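**Idaneck Youth Basketball: progress report to the Morska Fund, second period**

You asked for a shorter report this time. We read the note about the last one, including the part in bold.

The league is running. We planned for 90 players and stopped taking names when we reached that number, which happened on a Wednesday before lunch. The older division plays in the Lazarević gym, the younger one in the Vomora Street gym, where the east basket still leans slightly toward the exit. The kids have adjusted. Visiting teams complain at halftime, when we switch ends, and then they complain less.

Of the 31 games on the schedule, 30 have been played. The missing one was called off when both teams arrived in white and neither had packed the other shirt. It will be made up in December, and we have written "DARK" on the notice in large letters.

Your grant paid for balls, referee fees and game-day sound. The balls are fine. The referee fees went up after we signed, so we moved $656 over from the trophy line. Trophies will be smaller. Several parents have asked how much smaller, and we're waiting on the supplier before we start that conversation.
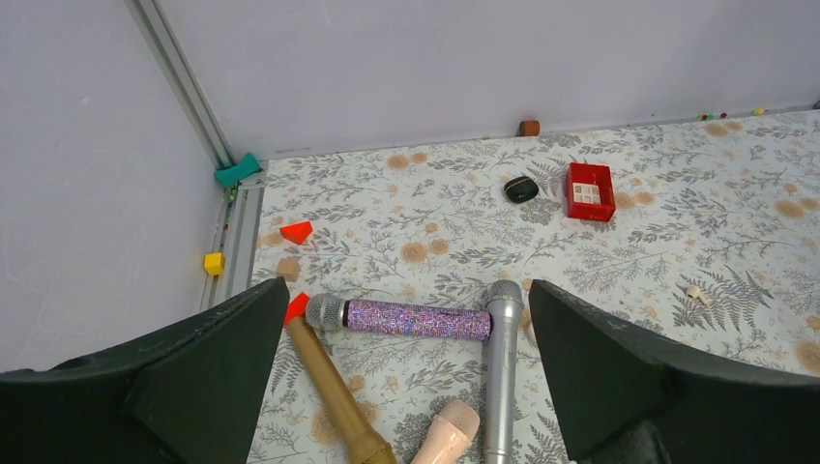 *Microphones on the table, including the purple glitter one.*

Game-day announcing began in the third week. Lineups are now read out before every older division game, and players who used to drift in during the second quarter have started showing up for warmups to hear their names. Pronunciation is improving. We did not set a target for it in the proposal and would prefer not to add one.

Still behind:

- The coaching clinic. Four coaches signed up and two came, both of whom already knew how to teach a zone defense.
- The scoreboard repair at Vomora Street. The visitors' side can't show a 7. Scorekeepers call out the real score when it matters.
- The player survey. Answers so far mostly concern the snack bar.

Next period we'll finish the regular season, rerun the clinic on a weeknight and play the two division finals at Lazarević, where both baskets are level. We are not asking for more money in this report. The scoreboard quote is due before the next one.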